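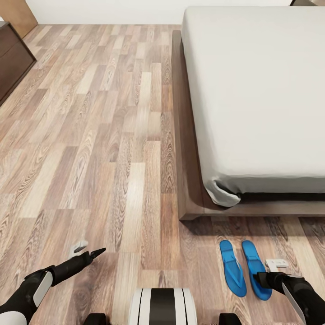 4.2 Police contact and tenant mobilisation

The second strand of the analysis concerns the link between police contact and attendance at tenants' assemblies in Stitcombe and Plistonlow. Both towns saw marches after the October evictions, but only in Stitcombe did the marches lead to a standing assembly. Cabrera and Desa treat such differences as a matter of prior organisation. Our data support this in part.

We coded 3256 entries from assembly minutes, leaflets and local press reports. Each entry was assigned to one of seven claim types, with policing and housing kept apart at the first pass. Where a single entry raised both, it was coded twice and marked as joint. A second coder, Jhun Tagle, repeated the exercise on a subset of 120 entries. Disagreements were mostly confined to joint claims and were settled by discussion.

Figure 7. Simulated interior with plank flooring and a low platform bed.

Joint claims were rare in Plistonlow throughout. In Stitcombe they rose after the first arrests and stayed high once the marches had ended. Speakers there tended to describe stop and search and eviction as the work of one authority – usually the council, even where the council had no formal role. We read this as a shift in the target of blame, although the minutes record speech unevenly and late-evening sessions are thinly covered.

The timing of the shift matters for the argument in Section 5. If joint claims had come before the arrests, prior organisation alone might account for them. The order found in the Stitcombe material points to a more limited role for it.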